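Day 23 of the no-spend thing

I said I would write this up whether or not it was going well, so. Went to the Jasska store for milk and bread and came out with milk, bread and a tub of olives. The rules I printed out say "essential groceries only" and then leave you to argue with yourself over what an essential is. Olives are food. I ate them standing up at the counter.

The plan comes from the Hindero newsletter, which I signed up for in September when the heating bill came in and I was feeling easy to persuade. According to them a person who follows the steps will "release" 140 dollars a month. I have been keeping every receipt in a bread bag and so far I have released over 60, and that is only if I count the dinner I skipped because I had a cold. I don't think a cold is a method.

What bothers me is how much of the advice assumes you were throwing money around to begin with. Cancel the subscriptions you forgot about. I had one, and I hadn't forgotten it, I just like it. Stop buying coffee out. I buy coffee out when I'm meeting someone, and the coffee is the rent on the table. The last issue told us to make a list of everything we wanted and wait 8 days, by which time the wanting would be gone. I still want the boots. My old ones let in water at the left heel and have done all through the wait, and I could have told Hindero that on the first morning.

Also the newsletter has ads in it. Two screens about resisting temptation and then a discount code for Sokol cookware, "for readers who are serious about eating at home." I did look at the pans. Of course I looked at the pans.
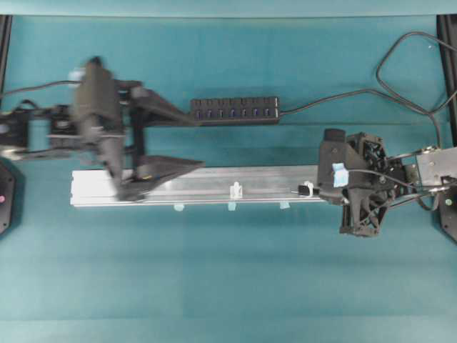 Then there's the budgeting app, Jostunel, which is free for the first month and after that costs more than the subscription it told me to cancel. It sent me a message at 7 a.m. to say I was "on a streak." I'd been asleep. It files the pharmacy under leisure and won't let me move it, and it keeps asking for my savings goal. I typed "boots" and it wanted to know if I meant "boats."

To be fair – and I'm trying to be – I have cooked more. The lentil soup was fine the first two nights. I walked home instead of taking the bus on most of the dry days and slept better for it, though that could be the cold clearing up. I'm not ready to give the newsletter credit for my sinuses.

A week left. I'll finish it, mostly out of stubbornness, and then I'm buying the boots. Need to look up whether the shoe place by the station still closes early.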